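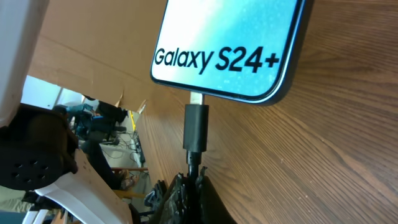 Njål Westerberg asked whether a leader arm is still needed once the wrist view is on the operator's monitor, and the short reply is yes for connector work. With a cable held in the gripper, the operator corrects tilt and offset together, and a keyboard or gamepad splits those into separate moves.

Products > Teaching equipment > Skornodska leader handle

The Skornodska is a tabletop leader handle for recording demonstrations on a follower arm. It has 7 axes, including the trigger that drives the gripper. Wrist camera, joint positions and trigger position are logged on one clock.

Two teaching modes are supplied. In remote mode the follower copies the handle, at full or reduced scale. In hand-guided mode the follower's joints go slack and the operator moves the arm directly – keep fingers behind the gripper so they stay out of the wrist view.

For charging plugs and similar parts, use reduced scale for the last 14 mm. Grip the cable close to the strain relief. Start each recording from a different cable position.

Part number: 589
Supplied with: handle, table clamp, power supply
Not supplied: follower arm, wrist camera

Comments

Ylva Lie
Does the clamp fit a rounded table edge? Ours slips on the old Haugland bench.

Eilif Brekke
It needs a flat edge. We screwed a board on.

Hugo Leclerc
Trigger spring is too stiff after an hour of recording. Is a softer one sold separately?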